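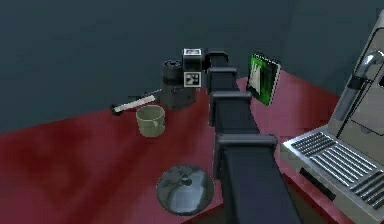
3.2. Criterios para validar tareas en simulación

Figura 4. Escena simulada de preparación de café. El bloque de la pinza lleva dos marcadores fiduciales en caras distintas.

Las normas de trabajo que proponemos se aplican antes de trasladar una tarea al robot físico. Parten de la guía interna redactada por Medina y Zerouali para el proyecto Gistance, que revisamos durante el mes de noviembre. La escena de la Figura 4 sirve de caso de referencia: la taza, el mango claro y la máquina de café plateada obligan a definir con precisión qué contactos se admiten.

El primer criterio se refiere a los marcadores. Toda escena debe declarar la posición de cada marcador respecto a la muñeca, y esa posición ha de coincidir con la del montaje real. Si se modifica la pieza de soporte, la escena recibe un número de versión nuevo y los resultados anteriores no se mezclan con los posteriores.

El segundo criterio fija las zonas de exclusión. Alrededor de cada objeto que no interviene en la tarea se define un volumen que el brazo no puede atravesar — también los eslabones, no solo la pinza. En las pruebas con el planificador Gruder, 34 de 700 trayectorias cumplían la condición en la pinza y la incumplían en algún eslabón. Todas se contabilizaron como fallo.

El tercero afecta al registro. Cada ensayo guarda la semilla, la versión de la escena y el motivo de parada. Deák y Gál recomiendan un mínimo de 500 ensayos por tarea; nosotros mantenemos esa cifra, salvo en las tareas con líquidos, que quedan fuera del presente protocolo.

Los ensayos interrumpidos por el operador se conservan y se notifican aparte. La revisión corresponde a una persona que no haya programado la tarea.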